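Courses > Textile Materials > Handouts > Unit 4

Print this page | E-mail this page

UNIT 4: MOISTURE IN FIBERS AND FABRICS

Prondard Technical Institute, Department of Textile Materials
Read before the October lab session. Bring the data sheet from Unit 3.

4.1 Definitions

Two quantities are in use and they are often confused. Both start from the same two weighings: the mass of the specimen as received, and its oven-dry mass.

Moisture regain (R) is the mass of water in the specimen divided by the oven-dry mass, times one hundred.

Moisture content (M) is the mass of water divided by the total mass, water included, times one hundred.

Regain is always the larger figure for the same specimen, as the denominator is smaller. To convert:

M = 100R / (100 + R)

R = 100M / (100 – M)

Trade in fibers is done on regain. Paper and wood products also have their own conventions, so check which quantity a source is quoting before comparing anything. In this course, an unlabeled percentage will be marked wrong.

4.2 The standard atmosphere

Regain depends on relative humidity and, to a lesser extent, on temperature. Results are therefore meaningless without the conditions. The lab at Reduvbridge is held at 65 percent relative humidity and the temperature posted on the door. If the chart recorder shows a drift outside the limits, stop, note the time, and restart the conditioning period for any specimen already on the rack.

Relative humidity is the ratio of the actual vapor pressure of water in air to the saturation vapor pressure at the same temperature. It says how close the air is to saturation. It does not say how much water the air holds. Cold air at high relative humidity may hold less water than warm air at low relative humidity, and for that reason winter air brought indoors and heated is dry.

4.3 Typical values

Use these rounded figures for the exercises. They are for clean fiber at the standard atmosphere.

Wool: 17 percent
Cotton: 8 percent
Nylon: 4 percent
Polyester: below 1 percent

The order follows from chemistry. Wool protein has many polar side groups and peptide links that attract water. Cotton is cellulose, with hydroxyl groups along the chain, but a large part of the fiber is crystalline and water cannot enter the crystals. Nylon has amide groups spaced out by hydrocarbon segments. Polyester has few sites that bind water at all, and its chains are closely packed.

Finishes change these values. Mercerized cotton takes up more than untreated cotton because the treatment lowers the crystallinity. Resin-finished cotton takes up less. Dye has a small effect which we ignore.

4.4 Absorption, adsorption, and wicking

Keep three processes apart.

Absorption: water molecules enter the fiber itself, in the amorphous regions. The fiber swells. This is what regain measures.

Adsorption: a layer of water held on the fiber surface. Small in mass for ordinary fibers.

Wicking: liquid water moves along the spaces between fibers and between yarns by capillary action. It needs a surface that wets and a continuous path. The fiber need not absorb anything. A polyester fabric with the right yarn geometry and a suitable finish can wick quickly with a regain close to zero.

Students regularly write that polyester sportswear "absorbs" sweat. It transports it. The distinction is worth marks in the written paper.

4.5 Swelling

Absorbed water pushes the chains apart. The chains lie mostly along the fiber, so the swelling is mostly across it. The diameter grows a good deal and the length hardly changes.

In a woven fabric, swollen yarns have further to travel over and under each other. If the yarn cannot lengthen, the fabric must shorten. This is the main mechanism of relaxation shrinkage in cotton wovens, added to the release of tension left over from weaving and finishing. On drying, the yarn diameter returns close to its original value but the fabric does not spring back, as nothing pulls it out again.

In a knit, the loop can change shape. Loops that were stretched lengthwise on the finishing frame become rounder when wet, and the fabric gets shorter and wider. The amount depends on the stitch length, on the structure, and on how the cloth was handled at the end of the line. Ribs recover better across the width than plain jersey does.

Felting in wool is a separate matter. It depends on surface scales and mechanical action and will be covered in Unit 6.

4.6 Hysteresis

Take a dry cotton specimen and let it gain water at 65 percent relative humidity. Take a second, wet specimen and let it lose water in the same air. After both have stopped changing, the second one is heavier. The gap between the two curves is called hysteresis.

The usual explanation is that bonds between chains broken by incoming water do not all re-form as the water leaves. Sites remain open and keep some water. In practice it means that the direction of approach has to be fixed by the test method. We approach from the dry side. Specimens go into the preconditioning cabinet first, then onto the open rack.

4.7 Rate of conditioning

Three things control how fast a textile reaches equilibrium: the fiber, the bulk of the article, and the movement of air across its surface.

Heat has to be considered with mass. Water vapor entering a fiber gives off heat, and the fiber warms, and warm fiber attracts less water. The process slows itself until the heat has gone. The effect is largest in wool. A tightly packed bale can take months to reach equilibrium at the center, whereas a single layer of thin cloth in moving air needs only a short time.

Still air holds a boundary layer next to the cloth. The layer becomes nearly saturated during drying and nearly dry during uptake, and in both cases transfer slows down. Moving air thins the layer. Past a certain speed there is little further gain, as movement of water inside the fabric becomes the limit.

Layered articles such as quilts behave differently from single cloths. The outer faces reach equilibrium first and the filling follows. A specimen cut from the face cloth alone tells you nothing useful about the filling. The same warning applies to folded or heaped garments, in which the inner layers are shielded from the room air.
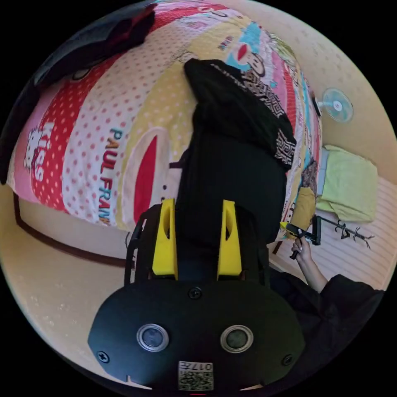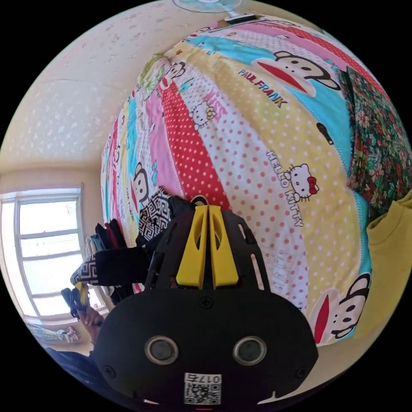 4.8 Calculation of correct invoice mass

Fiber lots are sold at a stated regain so that the buyer does not pay for excess water. The correct invoice mass is:

Correct mass = oven-dry mass x (100 + standard regain) / 100

Worked case. The Tedar mill delivers a lot of wool with an oven-dry mass of 65 kg. The agreed regain is 17 percent.

Correct mass = 65 x 117 / 100 = 76.05 kg

If the lot weighed more than that on arrival, the difference is water and is not paid for. If it weighed less, the seller is owed the difference – a point the seller will usually raise without help.

For blends, calculate the regain from the oven-dry proportions of each component and add the results. Do not use the proportions printed on a care label unless the label states the basis on which they were found.

4.9 Procedure for the lab session

Use the Ursu drying oven on the left bench. The other oven is reserved for Unit 5.

Weigh the empty bottle with its stopper. Place the specimen in the bottle, stopper it, and weigh again. Remove the stopper and put both in the oven. At the end of the drying period, replace the stopper inside the oven, move the bottle to the desiccator, and let it cool fully. A warm bottle on the balance sets up an air current and reads light.

Repeat the drying and weighing until two successive masses agree within the limit on the data sheet. Record every weighing, including those that will not be used. Handle specimens with tweezers.

Common sources of error:
– stopper left off during the walk to the balance
– desiccant exhausted (check the indicator color)
– finish or oil driven off with the water and counted as moisture
– oven vent closed, so that the air inside is not dry

4.10 Exercises

1. A cotton specimen has a regain of 8 percent. Find the moisture content.

2. A blend is half wool and half nylon by oven-dry mass. Find the regain of the blend from the values in 4.3.

3. Explain why a cotton canvas hose becomes less leaky after the first minutes of use. Refer to 4.5.

4. Sketch uptake and loss curves for cotton on one set of axes. Mark the standard atmosphere and label the gap.

Answers to 1 and 2 are to be given to two decimal places, with working.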